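课程项目报告:《果蔬摆放与日常取用》小组作业

我们组选题的时候,参考了 Latley 家居栏目里的一种说法:把水果蔬菜放在桌上看得见的碗里,人就会多吃。我一开始就不太信。那篇文章只给了结论,没有写样本怎么来,也没有写对照组吃的是什么。既然老师要求“自己动手验证”,我们就拿来验证一下。

## 做法

宿舍公共区的桌子铺上格子桌布,果蔬统一装碗,三周后改放进冰箱抽屉,再记三周。取用靠墙上的登记表自填。预算 950 元,全部用来买果蔬,碗是从 Koyama 杂货店借的。

登记表一共收回 763 条有效记录,另有 202 条字迹不清或没写品种,全部剔除。剔掉这么多,我认为已经足够让人怀疑后面的任何数字。组里有人主张按比例补回去,我没有同意。

## 结果与疑问

放碗里的阶段,登记次数确实多一些。可是登记表就贴在桌子旁边,冰箱那边要走回来才能填,很多人嫌麻烦。多出来的到底是吃的次数,还是填表的次数,我们分不开。

品种也有问题。橙子和小番茄拿了就能吃,黄瓜要洗,有人还要削皮。把它们混在一起统计“果蔬取用量”,等于假定它们一样方便。 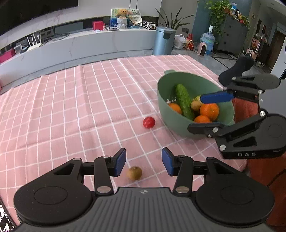

再说桌布。Grulden 的布置指南认为浅色桌布能“提升食欲”,我们选粉底白格是照着它来的,但没有换过别的颜色,所以这一条什么也证明不了。初稿里写的“配色有积极作用”一句,我已经删掉。

## 如果重做

- 登记表在桌边和冰箱门上各贴一份
- 橙子、番茄、黄瓜分开统计
- 改为每晚称重,不靠自填
- 桌布至少换一次颜色

9 月开学后若有人接着做,建议先解决称重的问题,再谈碗和桌布。

2024年4月20日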